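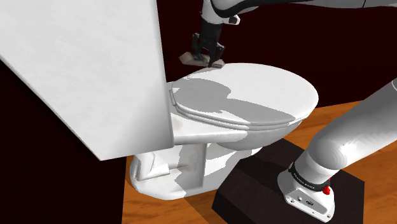
Toilet task in sim, arm over the closed lid, object in the gripper.

12th June

Second day on the bathroom set. My career has led here. Róisín is teleoperating, I'm logging, and the toilet is the most cooperative member of the team.

Count so far: 798 episodes recorded, 563 kept. Most of the rejects are the object slipping in the fingers. 22 are me leaving the recorder running through lunch, for which I have apologised to the disk.

The object mesh is still the flat greyish-brown thing out of the Fellport asset pack. It's labelled "misc_thin". Róisín has her own name for it, which I won't put in a shared notebook.

Shadows are still jagged, all down the pedestal and across the lid. Oluwatosin reckons the policy won't care. He also reckoned that in April, about the Undon kitchen, and we re-rendered the lot. Have put shadow resolution up one notch for the next batch and will compare.

Changed today:
- base start position now randomised, small range only, or the elbow fouls the tank
- wall colour randomised (the dark maroon stays in the pool, sadly)
- lid stays closed for this set. Open-lid version is a separate task and I'm in no hurry

Want 200 more keepers before the Wavoden training run. Róisín's wrist is sore, so I'm driving after tea. Expect the reject rate to climb.

Ask Oluwatosin where the gripper friction value came from. The comment in the config says "seems fine".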